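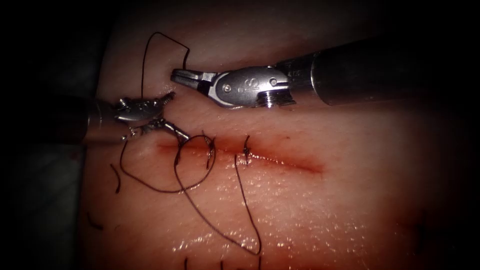 Do I need surgical training to take part?
Any steady pair of hands will do, we teach the console and the knots on your first morning.

Operators wanted, suturing trials, Urwood site. Start August.

Costari is gathering examples for a learning system that ties stitches on its own. It learns from people. So we need people: sat at the console, driving two arms, closing a straight cut on a practice pad with single knotted stitches. Over and over. Good runs and bad runs both get kept, dont restart if you drop the thread.

Target is 551 full runs. We have 76.

What you'd do
Shifts of four hours, breaks when you want them
Mark each run afterwards: where you grabbed, where you slipped, when the knot was tight
Swap pads, trim ends, log the thread used

What we want
Over 18, good eyesight (glasses fine)
Left-handers very welcome, we're short
Sewing, fly tying, model making, all useful. Surgeons too obviously

Eight places. Paid hourly, travel paid from Gritach station, lunch on site.

Write to Darlene Cloutier with a few lines about yourself, no CV needed. Questions on the arms or teh software to Holger Haugen. Quote ref 493. Closes 10 August 2022.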